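Skimstead Swap Table: Questions We Get

What can I bring?
Household odds and ends you no longer want and somebody else might. Sponges still in the wrapper, yes. One sponge, with a past, no.

Is food OK?
Sealed only. Sigrun Bråten checks the dates and can't be charmed.

How is the table arranged?
It isn't. We tried sections in September and they lasted 20 minutes. Things go in the middle and you rummage.

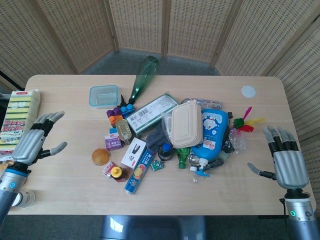
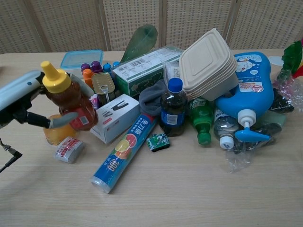 Can I put something by for later?
No. Darcy Kereama once hid a teapot behind the screen and we still bring it up.

How many things may I take?
As many as you can carry in one trip. Two trips if you brought over 44 items, and you'd better have a list.

Do the lids match the containers?
Sometimes. Try before you leave, as we don't do exchanges on a swap.

What happens to leftovers?
Marloes Van Acker drives them to the Pevora thrift store, which takes most things and sighs at the rest.

Who do I ask about bulky items?
Dalal Hattar. The answer is no, but she's nice about it.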